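Kenza Lahlou
11/13/21

Dish shelf reset, a thread! I've been putting this off since January and I'm so happy I finally started.
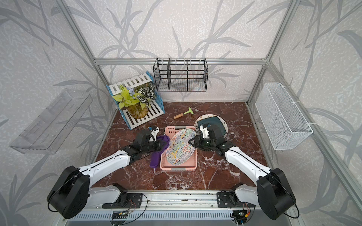 1/ My rule for today: every plate gets picked up, wiped, and looked at before it goes anywhere. I forget how much I like my plates when they live in a pile.

2/ The squiggly oval one is my favorite thing in the whole kitchen. Black, red, yellow, green, blue, all over the place. Toast looks better on it. Everything looks better on it!

3/ The dark teal square one sits on top of the round one with the thin brown lines - square on round shouldn't stack well, but the rounded corners help a lot.

4/ Big fan of a plastic basket for this kind of job. Mine's pink, with low sides and holes, so you can carry plates to the sink and rinse the basket right after.

5/ Little scrapers are so good for stuck-on egg. Salma Erraji got me onto them and I now tell everyone.

6/ Purple cloth for drying. I've tried paper towels and they leave fluff - cloth every time.

7/ The little white shelf with the blue sides keeps its plant. I thought about using both tiers for dishes, but I like having something green back there.

8/ Mugs are next. There are 11 and I love them all, so send help (or cupboard ideas!)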